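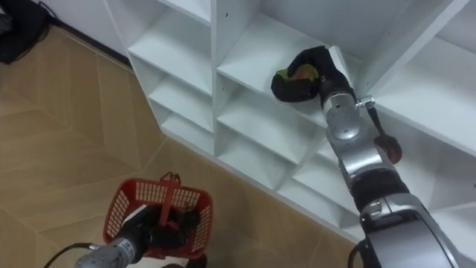 Rosalba Fiore runs the Maneo rental desk at Corari, and when I called her on January 17, 2024 I had a page of grumpy questions ready. Maneo is a two-armed robot that small shops can hire by the month, and I wanted to know if it could do anything I'd pay for (I have a stockroom, two bad knees and a lot of opinions). She started with the shelf job, the one with one black hand holding a red basket by the handle while the other reaches into a white cubby with its fingers around a little piece of what looks like fruit. "People always watch the hand on the shelf," she told me. "I watch the basket hand. If that one drifts, your order's on the floor."

So what does it cost? A month is $1272, with setup included, and you get up to 30 hours of phone help. I thought that was a lot of phone help and said so. Rosalba laughed. "You'll use it in the first week. Then you'll forget our number."

She had De Luca, the grocer over in Uston, on the trial plan in December. They had it working the cubbies every morning before opening, and in that month it handled 458 orders. I asked how many went wrong. "Three I'd call bad," she said. "Wrong cubby, all of them. We'd moved the labels and hadn't told it." I liked that she didn't wriggle.

What about soft stuff, peaches and so on? Here she slowed down a bit. The grip can be set by item, but someone has to sit down and set it, and she'd rather you tried that with her on the line - at least the first time. Eggs she won't promise at all. "Ask me again next winter."

I also asked about noise, as my shop is tiny and I talk to customers all day. She held the phone up to the one in her office and I heard a sort of whirr, then a click. My fridge is worse! I've put my name down for a trial month, and Rosalba is sending me the shelf measurements on Friday.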